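4. Teaching the shelf task

I'd start here before you try anything with dishes. Soft packs are forgiving, and you'll do this a lot of times (I did about 200 before Gavton managed it alone at all).

4.1 Strap in and check that the small green light is on for both grippers.

4.2 Pinch the pack low and bring it to the front edge of the middle shelf. Keep your other hand down and open.
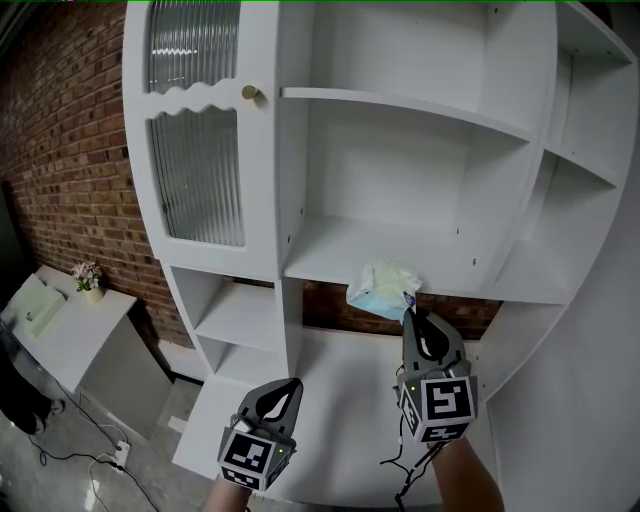 4.3 Let go slowly, then back straight out. If you yank, Gavton learns to yank!

Note: Cabinet doors are a separate lesson, see section 5. Little round knobs still beat it most days, and Orla Fahy and I have both given up on glass doors for now.

Caution: Watch the cables on the floor. I've tripped on mine twice.

So can it tidy your shelves yet? Mine can, sort of, if the pack is one it knows and you're not in a hurry. Give it 15 minutes and stay in the room.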